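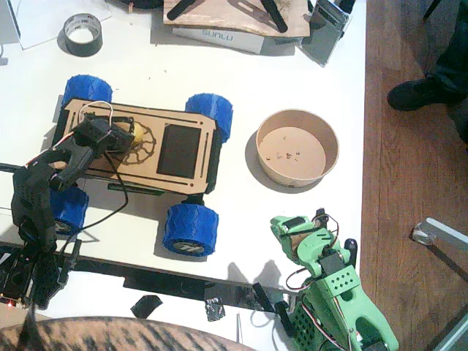
*Plywood rover with printed blue wheels, and a paper bowl, on the white table.*

# About Noluten

Noluten is a small workshop school in Kisier. We teach children and adults to make things from flat sheet material, cardboard and printed plastic parts. People come to us for an afternoon class or a full term, and most of them have never cut or assembled anything before they arrive.

The school started in a storage room behind a print shop on Ginting Street. We had one long table and a shelf of offcuts. When the print shop moved out we took over the front of the building as well, and we now have 684 square feet, including the sink and the coat rack.

## What we make

Most of our classes work toward one object. In the first weeks that object is made of cardboard, which is cheap and easy to fix. A wrong cut costs a few minutes. Later on students draw the same kind of part for thin plywood, and they learn how a slot and a tab fit together, how much material the cut takes away, and why a corner is often better with a notch in it.

Small vehicles are popular with every age group. A flat plate for the deck, four wheels and a few mounts underneath are enough to teach measuring, drawing and assembly. Students like to decorate the deck, and we let them, as long as the pattern is drawn before the plate is cut. Gears and suns are the usual choices. Names come next – we ask people to check the spelling twice.

Wheels are printed. A deep tread takes longer to print than a plain one, so a class with chunky wheels usually has to wait until the following session to put them on.
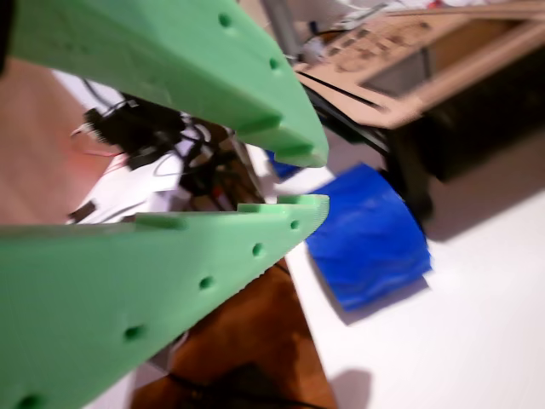 **Kisier, August**

We have finished rearranging the main room for the fall term. The tables keep their white tops. Small dark screws and bits of wire are easy to find on them, and pencil marks wipe off. Blue cloths, white paper and cardboard pieces are out on the tables while people work, and at the end of a session they go back to the shelf by the door.

Classes in the main room are limited to 30 people. Evening classes are smaller. The minimum age is nine for the term course, and younger children are welcome at the open afternoons with an adult.

## How a class runs

A session lasts three hours with a break in the middle. The first part is drawing and measuring. The second part is cutting, sanding and putting together. We ask everyone to stop with enough time left to clean up, and the clean-up is part of the class:

- Loose parts go in a bowl or a tray, never straight on the table edge.
- Cardboard with a straight side longer than a hand is kept.
- Cloths are shaken out over the bin and folded.
- Unfinished work gets a paper label with a name and stays on the rack.

Food is kept away from the tools. There is a bench near the sink for snacks. 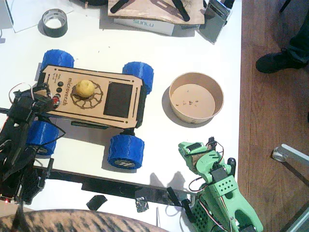

Unfinished work can stay on the rack until the end of term. After that we ask people to take it home, finished or not. Space is limited, and we would like every student to begin with an empty shelf.

## The Kutden course

Our longer course is called Kutden, after the neighborhood where many of our first students lived. It runs for 10 weeks in the spring and again in the fall. Students design one project of their own and write a short sheet to go with it, listing the parts and the order of assembly. Another student then has to build it from the sheet. Most sheets get rewritten at least once.

Roughly 100 people have completed the course so far, and several have come back to help teach it.

## Visiting

The front room is open to visitors on the first afternoon of each month. You can look at finished work, handle the materials and ask about classes. Please use the Ginting Street entrance. The door at the back is for deliveries – it sticks, and we can't always hear knocking.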